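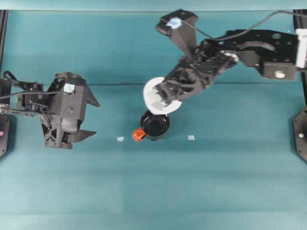

The Color Between Blue and Green
Why so many small-town storefronts are going teal, and what it takes to get the shade right

Drive down the main street in Jindetti on a Wednesday morning and the first thing open is the paint shop. Contractors park out front before seven. The counter at Lam Paint & Glass has one tinting machine, a rack of chips and a spiral notebook where every custom mix gets written down by hand. The notebook goes back 20 years. For most of that time the pages are beige, off-white and barn red. In the past few years they have turned blue-green.

Teal has always been a hard color to name. One customer calls it turquoise, another calls it dark aqua, and a third brings in a dinner plate and asks for that. The word comes from a small duck with a stripe of the color near its eye and on its wing. It came into common use as a color name in the early twentieth century, which makes it fairly young next to crimson or indigo.

Mixing it is harder than it looks. A teal paint usually starts with a blue and a green pigment, plus a little black to pull it down. Too much black and it goes muddy on the wall. Too much green and it looks like a swimming pool under store lights. The shop mixes a sample, paints a card, dries it and carries it out to the sidewalk. Then it goes under the warm bulbs in the back hall. A color that passes in both places gets a line in the notebook.

The old feed store across the street is the biggest job so far. It has 3,874 square feet of outside wall, most of it rough block that had gone without paint since the building closed. The crew put on a gray primer first, then 2 coats of a mix the owners named Stellent, after the creek behind the lot. Block soaks up paint, and the first coat dried in patches. The second evened it out, except on the north side, where a third pass is planned for spring.

Neighbors were split. Some thought the building should have stayed white. A hardware store two doors down repainted its own trim to match. The bakery did the same with its door – a shade lighter, from a different brand.

Fading is the next question. Strong sun is hard on many bright colors, and the south wall of the feed store gets it all afternoon. In Janance, 92 miles west, a diner painted a similar shade has gone chalky along the roofline. The owners there plan to wash it down and recoat, and they have asked Lam for the formula.

The shop will mix it for anyone who comes in. A quart is enough for a front door. Bring the plate, or a piece of cloth, or a chip at least the size of a quarter, and expect to wait while the card dries. In November the counter closes at four.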